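RETL 621 Week 3 – Stock, Shrinkage and the Humble Barcode
Tutor: Dayana Palomino (Wednesday, bring the Kirkine reading)

Shrinkage is the polite word for stock you paid for and can't find. Theft gets the blame. Bad data entry does most of the work.

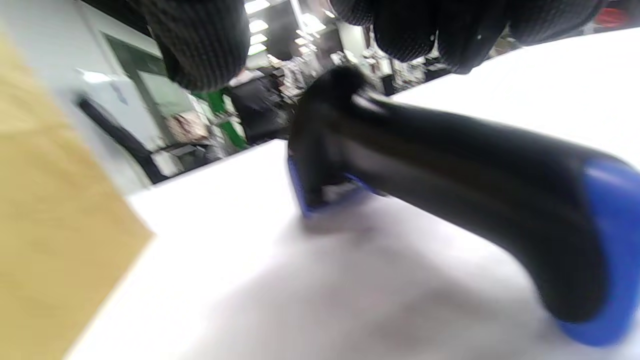
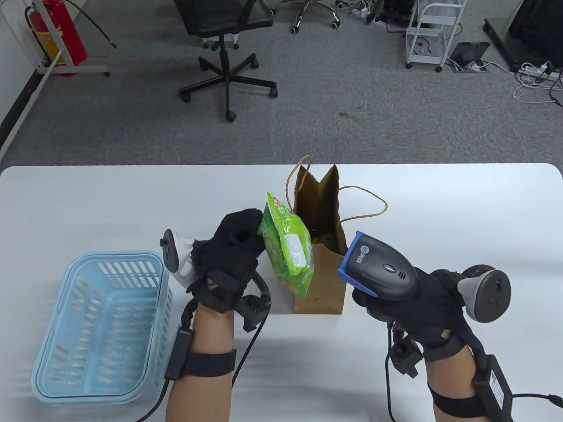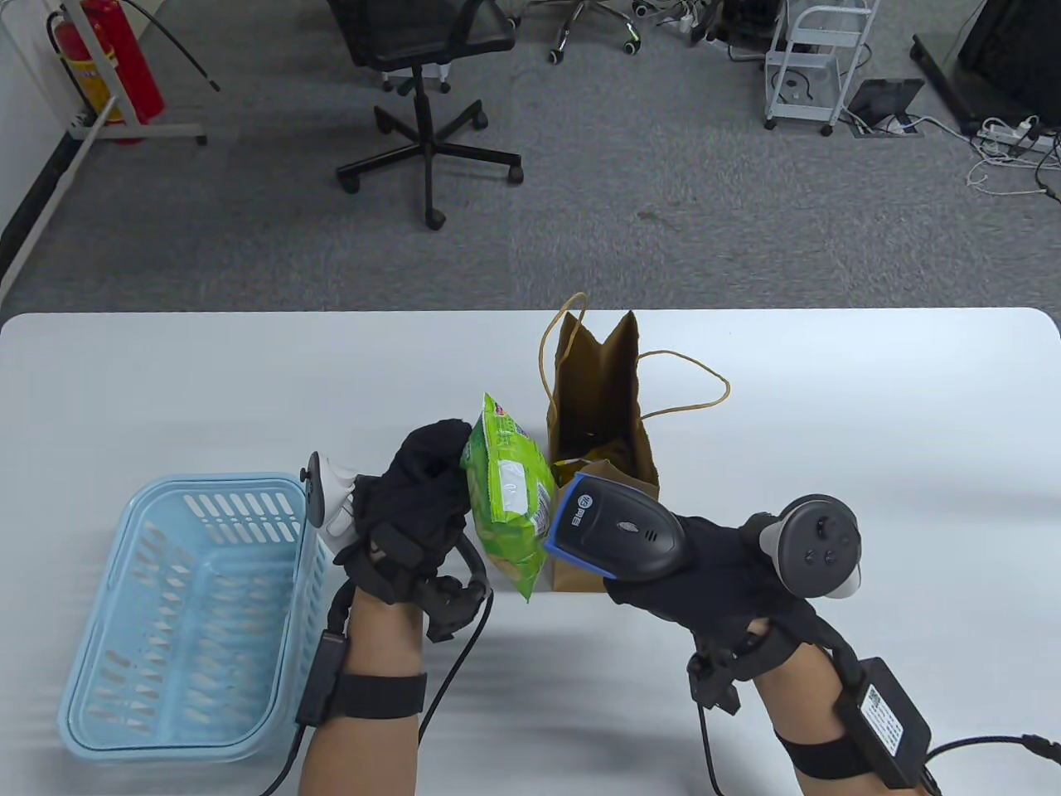
Take Kirkine's Drisar store. The books said 815 units, the shelves said 18 fewer, and the manager favoured a theory about teenagers. The culprit was a carton keyed in twice – by the manager.

For tutorial: recount, or write off? Defend your answer.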